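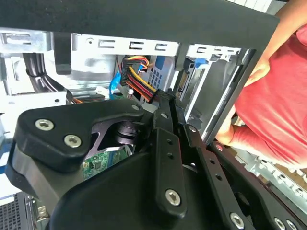 Review: Nanudora 2, grasp planning and supervision software for arm-mounted grippers
Reviewed by Raquel Bastos, 17 Aug 2020

Scope

Nanudora sits between a perception stack and an arm controller. It takes a depth cloud and a target label, proposes grasps, checks them against a collision model, and streams joint waypoints. Version 2 adds a task graph editor and a contact monitor. I ran it on desktop PC teardown, mostly work in the drive bays, because Skidel's bin-picking demos say little about how a planner copes inside a sheet-metal box.

Setup

Installation took most of a morning. The gripper model ships as a convex hull, which is useless in a drive bay, so I replaced it with a per-link mesh. The importer accepts URDF but silently drops collision geometry on any link without an inertia tag. Ro-un Yeo found this by diffing the exported file against ours. It has been in the issue tracker since April.

Hand-eye calibration is well done. The wizard asks for 36 poses, rejects the bad ones as they come in, and reports residuals per axis. I have used Kirkum's calibration tool for years and would switch for this part alone.

Perception

The cloud is fused from the wrist camera and the fixed one. Bare steel cages are the usual problem: punched slots return speckle, and the default filter fills them in as solid. Lower the hole-fill radius before anything else. Latches segment reliably because the blue plastic stands out against gray metal.

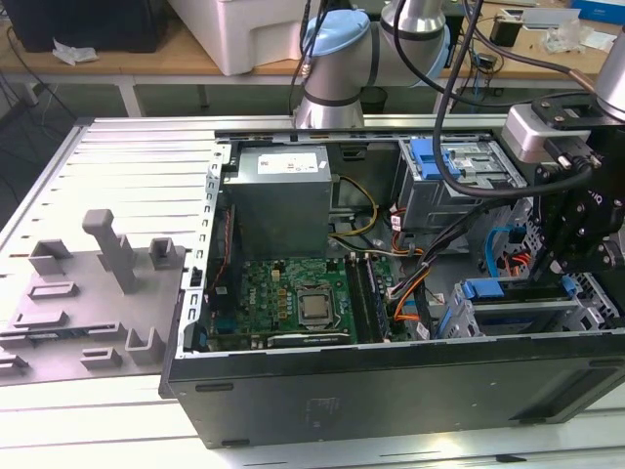 Cables are handled less well. The planner has two classes, obstacle and ignore, and neither one fits a power harness that can be pushed aside by a finger but should not be pinched. I marked the bundles as obstacles with a reduced margin. A soft-contact class would be the right fix, and Bang already has one in its planner.

Planning

With the mesh model loaded, a query returned in 1,521 ms at the median. That is slow for picking and acceptable for teardown. Approach ranking favors vertical entries, and in a case on its side that tends to put the gripper body over the drive cage. Raising the wrist-clearance weight gave better candidates. The weight is only exposed in the config file, not in the editor.

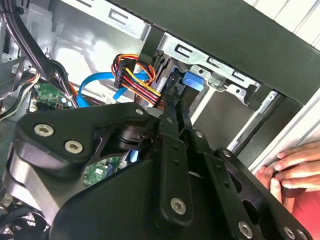
Fingertips at the drive bay, wrist camera view.

The contact monitor compares commanded and measured joint torque and stops on a threshold. Thresholds are set per segment, so the final approach can be tight while free motion stays loose. One limitation: the monitor treats the workpiece as fixed. If someone is holding the case, small shifts register as model error and the plan is discarded. The tolerance can be widened, but it then applies to the whole graph.

Logging is good. Each stop writes the joint state, both camera views and the active graph node to one file, and the replay tool scrubs all of it on a common clock. Most of my tuning was done in replay - the arm was free for other work.

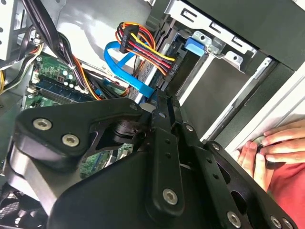
Verdict

Recommended for labs already comfortable editing meshes and config files. Calibration and replay are the strong parts. The importer bug and the two-class obstacle model are the weak ones, and the second matters more if your parts have wires attached. Users doing open-top bin work will see neither problem and can probably stay on version 1.

Tested with the Linux build, default solver, single workstation.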